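3.2 Drying and topping of stored onions

Bulbs for the storage trials came from two growers in the Fasatdale district, both of whom planted the same yellow cultivar on sandy loam. The crop was lifted in dry weather and left in the windrow until the necks had begun to close. It was then loaded into wooden boxes and moved to the Gitden packing site, where all later handling took place. Boxes with visible standing water or heavy soil clods were set aside and do not appear in the results.

Drying was carried out in a letterbox-type wall with forced ambient air. The fan was run without added heat for the first 4 days, after which the burner was switched on and the duct air was held at a constant setting until the necks could be rolled between finger and thumb without slipping. Relative humidity was logged at the duct and at the top of the stack. The difference between the two readings was used as the stopping rule, as in the earlier work on shallots at the same site.

After drying, the boxes were tipped onto a Trernon topping table fitted with counter-rotating rollers and an updraft fan. The table was run at 3 roller speeds, with belt feed kept constant. A total of 693 bulbs was drawn from the discharge belt and graded by hand for neck length, skin loss, and cuts to the shoulder. Bulbs with more than one defect were entered under the more severe one -- a rule that slightly understates skin loss at the highest speed, where shoulder cuts were most frequent.
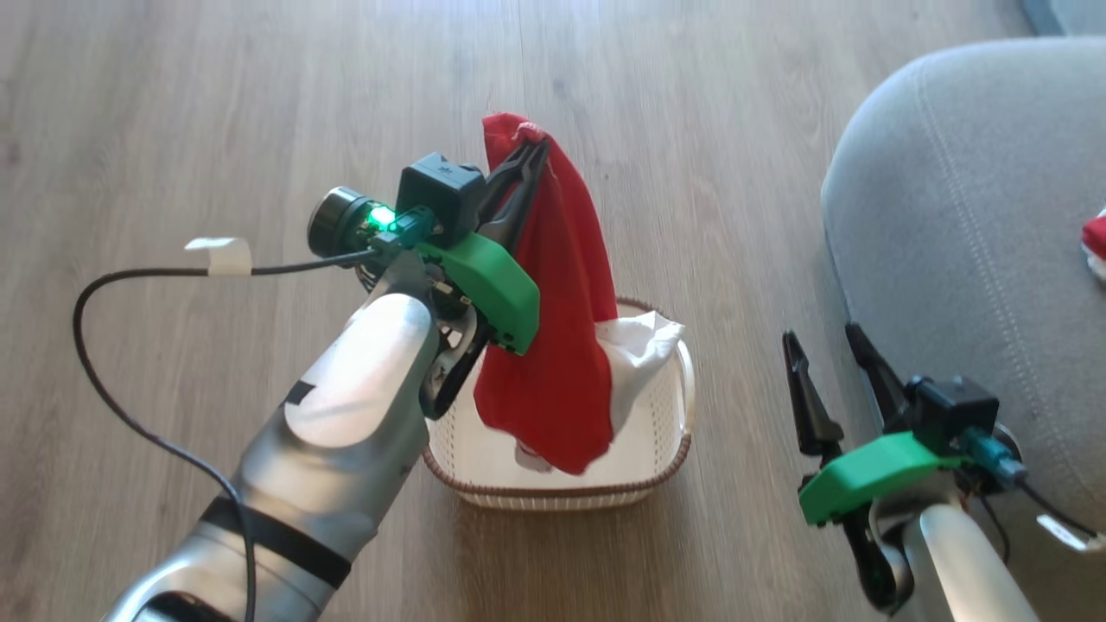
Figure 4. Gripper holding a red cloth above a white plastic basket.

Neck length fell as roller speed rose, but the gain between the middle and highest settings was small and was offset by the increase in shoulder cuts. Skin loss followed the same pattern. At the lowest speed a large share of the bulbs left the table with foliage still attached and had to be passed through a second time, and those bulbs showed more scuffing than bulbs topped once at the middle speed. The middle setting was therefore used for all lots that went into long-term storage.

Sorting by diameter was done on an Ouazzani screen grader with square-mesh decks. Drop heights between the decks were reduced with rubber flaps before the first lot was run. From each size class, 400 bulbs were netted, labeled, and placed in the middle layer of a box, with ungraded bulbs above and below to keep air resistance close to that of a commercial stack. The boxes were opened in January and the netted bulbs were weighed, cut through the neck, and checked for rot, sprouting, and internal browning.

Weight loss in store was not clearly related to size class. Neck rot was found mainly in bulbs from the second grower, whose crop had been lifted with greener tops -- the effect of topping speed on rot could not be separated from this difference and is treated further in Section 4.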